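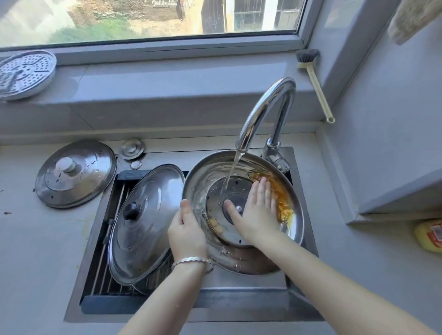 2 April 2026

By the Garnport Ledger features desk

Last updated: 2 April 2026 edition, with a correction to the name of the harbor district

Tímea Szilágyi has covered Garnport for 7 years, most of that time without an employer. She writes for two regional papers, a shipping newsletter and, when the budget allows, a public radio station up the coast. Since January she has also run a small records desk for freelancers, which helps reporters file public records requests and keeps copies of what comes back.

The desk is called Sitska. It has no office. Szilágyi works from her home on the north side of town, and the two people who help her part time work from theirs.

She started it after a records request of her own went badly. She had asked the Bandent Port Authority for inspection reports on the grain terminal. The reply took 273 days.

"By then the story had gone," she said. "The terminal had a new operator and the editor who wanted the piece had left. I got a box of paper and I had no one to sell it to."

She kept the box. A few months later another freelancer, working on a story about dock injuries, asked her whether she had ever seen the same reports. She handed them over.

"That was when I thought we were all doing this separately," Szilágyi said. "A staff reporter has a file room, or at least somebody down the hall who remembers. If you work alone you ask for the same document that someone else got last year, and you pay for it again."

Sitska now holds 2,000 pages from local agencies. Most are inspection reports, contracts, meeting packets and email. Anyone who has filed a request through the desk can use them. Szilágyi said she expected reporters to be protective of their material, and some are. The rule is that a reporter can hold documents back until the story runs. After that they go into the shared files.

"We had one long argument about it," she said. "A man wanted to hold his for a year. I said the rule was publication. If he didn't publish, we would talk about it again. He published."

The desk also reads draft requests before they go out. Szilágyi said this takes up more of her time than anything else. Many first drafts ask for too much.

"People write 'all records relating to the bridge.' The clerk reads that and puts it at the bottom of the pile, and I don't blame the clerk. Ask for the engineer's report from last spring. Ask for the invoice. If you don't know what the document is called, phone up and ask what it's called. They'll usually tell you."

She is careful not to describe records officers as opponents. She spoke well of the clerk's office in Shehu, the next town inland, which she said answers the phone and gives a date it can keep. Bandent, she said, has improved since it hired a second person to handle requests.

A spokesman for the port authority said in an email that it "values its working relationship with all members of the press" and that the 2024 delay was caused by a change in its filing system. He did not answer a question about current response times.

Fees are another matter. Some agencies charge for staff time, and a freelancer paid by the article can lose money on a story before writing a word of it. Sitska pays fees up to a small limit out of member dues. Larger bills have to be argued down or split among several reporters.

"I was sent an estimate for copying that was more than I'd be paid for the article," Szilágyi said. "I wrote back and asked them to send it electronically. The charge went away. It took one email, but you have to know that you can ask."

She said the hardest part of freelance reporting in a town this size is legal risk. Staff reporters can take a letter from a lawyer to their editor. Freelancers often sign contracts that leave them responsible for any claim. Sitska does not give legal advice and has no lawyer of its own. It keeps a list of attorneys who will read a letter for a fixed fee.

"I tell people to read the contract before they take the job," she said. "They don't like hearing it from me. I didn't like hearing it either."

The desk has 72 members, including students at the community college and a retired court reporter who indexes the transcripts. Szilágyi would like more people who cover schools. The school board's records are thin in the collection, and she thinks that reflects who is covering the board, which at present is one person, part time.

She has not given up her own reporting. She is working on a piece about towing contracts, and would not say much about it.

"I have three of the five contracts," she said. "When I have five I'll write it."

Sitska is holding an open evening at the Garnport library later in April. Reporters who want a draft request looked over should bring two printed copies.

Comments (4)

harborline: Do you have to be a working journalist to join? I go to every council meeting and would like to see the contracts myself.

T. Szilágyi: @harborline You don't need a press card. Come to the open evening and bring a request you want to file.

Marge in Shehu: Glad someone said a kind word about our clerk's office.

oldpressman: We paid for copies by the page in my day and the editor complained about every one. Good article. Would have liked to know what the dues are.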